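Small Counter, Full Kitchen: Layout Report
Group 4 - Karabo Magagula, Keegan Ouellet, Petronella Mokoena
Advisor: Gerardo Bianchini
Draft 2, May

1. What we set out to do

Kitchenettes in student housing are tiny. The one at Lendport (our reference unit) has a single counter and you're expected to cook, plate, and dry dishes on it. Our question was how to lay out everyday cookware on one flat surface so a person can cook a simple meal without moving things out of the way first. Budget was small. We used stuff we had plus a few pieces from the Kellora shelf in the department store room.

We did not look at wall storage. Gerardo said keep it to the tabletop, so we did. Under-counter space also left out.

2. Background

Not much reading done for this part, to be fair to the people who did the reading in other groups. Main source was the Nirlow survey from last term, which got 70 responses from students living in Lendport and the Wei building. Top complaint was nowhere to put a hot lid. Second was mugs taking up the counter. Third was plates stacked wet. So those three things pretty much gave us our list of items.

3. Setup

White table, brown mat on top as the "counter". Anything on the mat counts as in use, anything off it is storage. Mug tree at the back so you reach over the cooking area for a drink but dont have to lift anything. Pan in the middle, handle toward the cook. Lid flat to the right of the pan, knob up. Plate on the left for serving. Toaster oven on the right edge with its dials at the front. 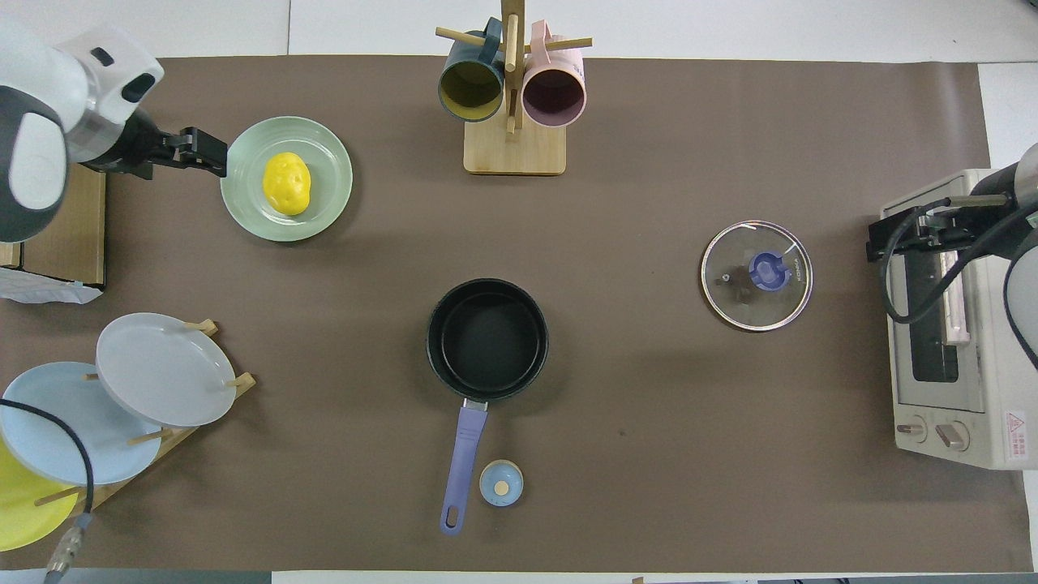

Keegan wanted the pan handle turned sideways, like they teach you for stoves. Fair point for a real burner. On our mat a sideways handle went straight across where the plate or the lid needs to be, so we kept it pointing at the cook and wrote it down as a known problem. Would need a proper safety check before anyone copies this layout at home.

The mug tree was Petronella's idea and it's the best thing in the project. Same two mugs standing on the mat ate up the whole back corner. Hung upside down they sit over their own base pretty much, and the space in front is free.

4. Trials

We ran 16 trials. Each one was the same short routine: put a food item in the pan, move it to the plate, lid on, lid off, mug down, mug back. Play food only, no heat. Someone timed, someone wrote notes, swap.

What we wrote down:
Times the person had to move something first
Bumps (anything touched by accident)
Where the lid ended up
Comments

Most bumps were the lid. People put it down further left than where they picked it up, then caught it with an elbow on the way to the mugs. The mug tree got bumped less than we feared. Morven Baird (from the group next door, thanks Morven) did a few runs left-handed and the plate was in a great spot for her but the lid was a long reach.

Dishes went on the left, off the mat. Plates upright in the wooden rack, wire basket behind for the small bits. Keeping the rack off the mat mattered more than we expected - in the early version it sat beside the serving plate and people kept grabbing the wrong one.

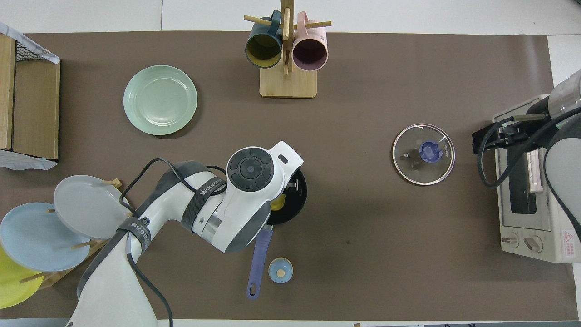

Figure 2. Tabletop layout with yellow food item in the pan, mint plate upper left, lid flat on the right, plates upright in the rack at lower left.

5. Results, short version

Mug tree: keep.
Lid flat on the right: works, needs a marked spot. A circle drawn on the mat would probably do it.
Plate rack off the counter: keep, but in a real unit there may be no "off the counter". Lendport has a sill, Wei doesnt.
Handle direction: unresolved.

The lid is still the weak part. A lid stand would get it upright but then thats one more object with a footprint, and the whole point was fewer.

6. Limits

One table, one set of cookware, and most of the testers were us. No water, no heat, no mess. Also our table is deeper than the Lendport counter so reach to the mug tree is not the same. We should of taped off the real depth at the start. Didn't.

7. Next

Tape the depth. Redo the left-handed runs with the layout mirrored. Ask housing if we can try it in an empty unit for a day. Word limit is 2,000 for the final so section 4 can get longer, Karabo has the bump notes and will type them up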